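4.2 Visiting the old port by audio guide

Before you leave the ferry terminal at Derkach, load the Besside walk on your Wavby player. The walk has 4 parts and takes you from the customs house to the upper citadel.

1. Hold the side button until the light becomes green.
2. Enter 238 for the harbour walk, or 420 for the citadel.
3. Start at the Vustetti gate, on the land side of the wall.
4. At each stop, press Play again. The player does not continue by itself.

Note: The gate closes for restoration works each August. In this period, begin at stop 50.

Caution: The steps behind the customs house are steep. Stop the sound before you go down.
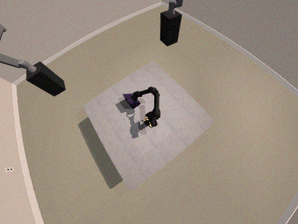
Marijke Dekker wrote to us that stop 50 is easy to miss when you come from the harbour, and that she found the number plate only on the inner side of the arch.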